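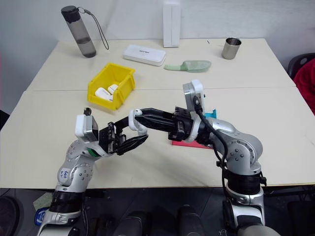
4. Do Novelty Buildings Keep Their Visitors?

Kirsty Rennie and Xuân Lại
January

Claims that an oddly shaped building will draw tourists for years are easy to find and hard to check. The Mirkier chapel, built in the form of a teapot, is often given as proof. Its backers report 3,000 visitors in the opening month. We have no reason to doubt the figure, but an opening month says little about the third year, and the gate was not staffed after that first summer.

We asked for later records at 7 sites. Only 3 kept any. At Espinoza, where the town hall is shaped like a guitar, the monthly count had dropped to 572 by the second winter, and that number includes people who came in to pay a water bill. Whether they should be called tourists is doubtful.

Figure 3. Table and arms, with an open earbud case held in the left gripper.
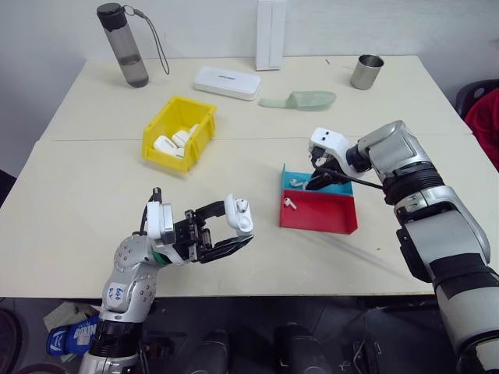

Hamish Yule objected, on reading a draft, that head counts miss the point, and that a town may gain from a strange roof even if few people ever step under it. Postcards and wedding photos, he wrote, bring in money that no gate records. That may be so. He gave no sums, and the shops we wrote to in Espinoza could not supply any either. Until someone does, we treat the wider benefit as unproven and limit the rest of this section to paid entry.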